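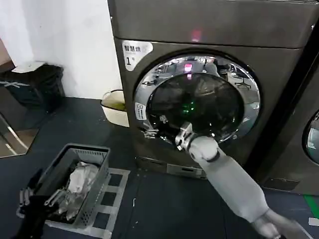
July, twenty to seven in the morning

I have been trying to learn to swim for 5 weeks and I am now able to say, without boasting, that I can cross the shallow end of Condgate baths in a manner that alarms the lifeguard only slightly.

This morning it rained on the walk down, so I arrived wetter than I usually leave. The woman on the desk told me the pool was lovely today. She says this every day. The pool is never lovely. It is 20 metres of pale green soup with a plaster in it, and I have grown very fond of it.

I did the floating first. Floating is supposed to be the restful part. You lie back, you breathe, you let the water hold you up, and in my case you then descend feet first with a look of mild surprise. The instructor's view is that I am thinking about my legs too much. I have spent the whole week trying not to think about my legs, on the bus, in meetings, over soup, and can report that they have never been so interesting.

Then lengths. I say lengths. I do a width and hold the rail, and then another width, and if the aqua class is setting up I do a sort of diagonal to keep out of their way. A man in his eighties was doing butterfly in the next lane. He overtook me, turned, and overtook me again going the other way, which I hadn't known could be done. He nodded both times. I would have nodded back but I had my face in the water and was busy blowing out through my nose and counting to three, as instructed.

The goggles are the new Plotenex ones, bought because the old pair left me with rings that lasted until lunch. These leave rings that last until tea. They don't leak, I will give them that. With the old ones I swam with one eye full and one eye clear, and drifted left.

Got to the deep end rope for the first time. Didn't go under it, just held on and had a look. It gets darker down there and the tiles go wavy, and there's a hairgrip on the bottom that I suspect has been there since before I was paying council tax. I thought about the depth for longer than was sensible and then went back the way I came, rather faster than I had arrived. Possibly my best width to date.

Locker 308 again. It is the only one whose key band goes round my ankle without stopping the blood. The pound did not come back out. I have now given that locker enough to buy a decent towel, and must ask at the desk, though last time I asked I was handed a form with a box marked "nature of incident".

Had the bacon roll at Ackah on the way home, having burned off by my reckoning one third of a bacon roll. Hair dripping on the newspaper. Two people from the aqua class came in looking pink and pleased with themselves and had the porridge. I ate faster.

Wrote it up on the kitchen chart when I got in: 21 widths this week, which is up on last week, when I had the cold, and down on the week before, when I'm fairly sure I was counting the diagonals twice. The aim is one proper length without the rail by the time the schools go back. I have told everyone at work, which was foolish, as they keep asking.

Towel still damp from the last time. Took it anyway. Must remember shampoo, must remember to ask about the pound, and must stop saying "sorry" to the wall when I bump into it.

Recent entries
- The cold, and what I ate during it
- Five sorts of armband, none for adults
- A day out at Truvau, mostly in the car park
- First lesson: getting down the ladder
- Why I am not taking up running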